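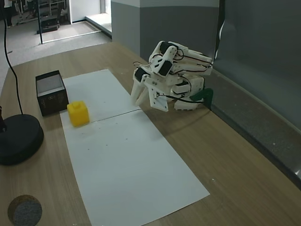
Last updated: 30 July 2018

Selling the car and taking the bus

I sold my car in April. A few people have asked how it is going, and I keep giving them the short answer, which is "fine." This is the longer one.

The car was a small gray hatchback that I bought used when I moved out to Trestenness. I needed it then. My job was on the other side of the river, and the bus went only as far as the hospital. Two years ago the office moved downtown, and after that the car mostly sat on the street under a linden tree, collecting sap. I drove it to the supermarket and to the dump. Every so often I drove it just so the battery would not die.

Then the insurance renewal came. The new premium was $1,003 for the year, up a good bit from the last one, with no claims and no tickets. I called and asked why. The woman on the phone was polite and said rates had gone up in my zip code. I put the letter on the fridge and looked at it for a week or so.

I wrote down every trip I made in that time. There were four. Two were for groceries, one was to the hardware store for a toilet flapper, and one was to move the car for street cleaning. That last one settled it.

Selling it was easier than I expected. I cleaned it out, washed it, and put up a listing with the mileage and the list of things wrong with it, including the rear wiper and the passenger window that only goes down if you help it. A couple bought it for their son. They paid in cash and he drove it away with the seat too far forward. I had thought I would feel something, but mainly I noticed there was a parking space in front of the house.

Getting to work

The bus I take is the 68. It starts in Prutum, comes over the hill, and stops at the end of my street next to a dry cleaner that closed before I moved here. The ride is longer than the drive used to be, but the drive never included finding somewhere to park, so the difference is smaller than it looks on paper.

In the morning it is on time nearly every day. In the evening it is not. The schedule after six is more of a suggestion, and twice in May the bus did not come at all and I walked home, which took most of an hour and gave me a blister. I have since learned to leave a pair of old sneakers under my desk.

I did not know how to ride a bus, by the way. I had not done it regularly since school. I did not know that the driver won't stop if you are sitting on the bench looking at your phone. You have to stand up. I did not know that the monthly pass is sold at the drugstore but not at the supermarket, or that it has to be tapped again if you change to another line. I got a warning for that from an inspector, who said everyone makes that mistake and then wrote it down anyway.

I sit on the left side in the morning. The sun comes in on the right once you get over the hill, and in June it was strong enough that I had to close my eyes. The back row is over the engine and is warm, which will be good in winter and was not good in July.

Groceries

Groceries took the most getting used to. With the car I did one large shop and filled the trunk. I bought things like a case of seltzer without thinking about what a case of seltzer weighs.

For the first month I tried to do the same thing with a backpack and two bags, and it went badly. A bag split on the steps of the bus and a jar of pickles went under the seats. The driver waited while I picked up the glass. I apologized to everybody and smelled like vinegar the rest of the way.

What I do now is shop more often and buy less. There is a small grocery called Sukprasert between my office and the bus stop, and I had walked past it for two years without going in. It has good vegetables, a lot of noodles, and rice in bags of every size. It does not have the cereal I used to eat, so I stopped eating that cereal. I buy what I am going to cook that night and maybe the next night. I throw out less food than I did. I had a drawer in the refrigerator where celery went to die, and there is nothing in it now except a lemon.
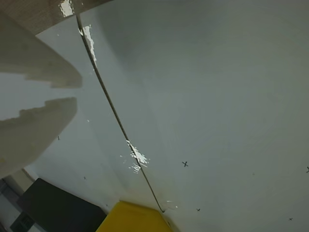
Photo: my own

Heavy things are still a problem. Cat litter, potting soil, and anything that comes in a gallon jug. I bought a folding cart with two wheels, the kind I associated with my grandmother, and it is a very good object. It goes up curbs if you pull it backward. It does not go up the bus steps gracefully, so I take it on foot to the closer supermarket on Saturdays and keep to the shady side of the street. For litter I have given in and get it delivered.

What it costs

I was hoping to write that I am saving a great deal of money. I am saving some. Without the insurance, gas, registration, and the usual repairs, I spend far less than I did. But the pass costs money, and so do the deliveries, and I have taken more cabs than I planned. I took a cab home from the dentist with half my face numb, and I took one to the airport at five in the morning. I also rented a car for a weekend in May, and that cost more than I would have guessed, mostly in fees with names I did not understand.

I keep it all on a sheet of paper in the kitchen, with one column for what I would have spent and one for what I did spend. The first column is partly guesswork. Even so, the second one is shorter every month. I put the difference in a separate account and have not decided what it is for. The bathroom ceiling probably.

Things I did not expect

I read more. I finished a long history of canals that had been on my nightstand for three years. I can't read on the hill, where the road curves and I get queasy, so I stop at the same place every morning and look out at the reservoir until we are down the other side.

I know the weather now. I used to know it the way you know something you heard on the radio. Now I know if it is going to rain before I leave, and I own a proper raincoat and not just an umbrella. The umbrella I left on the bus in May. The lost property office is open for a short time in the afternoon and is on the far side of Prutum, so someone else has an umbrella.

I walk more, mostly by accident. The stop is downhill from my house, which means the evening is uphill. In April I arrived out of breath and in July I don't, or not as much.

I say no to more things. A friend invited me to a barbecue out past the county line, and there was no sensible way of getting there on a Sunday. I could have asked for a ride, and I probably should have. I find asking for rides hard. I always feel I have to be ready early and then leave when the other person wants to. I am working on that, and next time I will ask.

And there is Detilska, a bakery at the transfer stop. I had never been on that corner except at a red light. They have a poppy seed roll that is usually gone by eight. If I catch the earlier bus I can get one and still make my connection on the days I have to go across town. I have started getting up earlier for a roll.

What I miss

I miss driving at night with the radio on. I did not do it often, but I liked that I could. I miss keeping things in the trunk: a blanket, jumper cables, a pair of boots. They are all in the hall closet now and every time I open the door the cables fall on my foot.

I miss the dump, too. I have a broken chair and an old window screen on the back porch and no way to take them anywhere. The city will pick up large items if you fill out a form. I filled out the form three weeks ago.

I don't miss street cleaning.

Would I do it again

Yes, though I am aware that it works for me because of where I live and what I do. I have no kids to drop off and my hours are regular. The 68 happens to stop at the end of my street. If the office moved again, or if they cut the evening service, as they threaten to every couple of years, I would have to think about it. My sister lives where the nearest bus is a long walk down a road with no sidewalk, and when I told her I had sold the car she said "must be nice." She is right.

I have not been through a winter yet. People at the stop tell me the hill gets closed when it ices over and the bus goes around by the reservoir road, which adds a good while to the trip. I have bought boots with a better tread and will write again in January or so.

If anyone in Trestenness wants a set of four snow tires for a small hatchback, they are in my basement. I forgot to give them to the couple, and they have not called about them. They are in decent shape. You would need to come and get them.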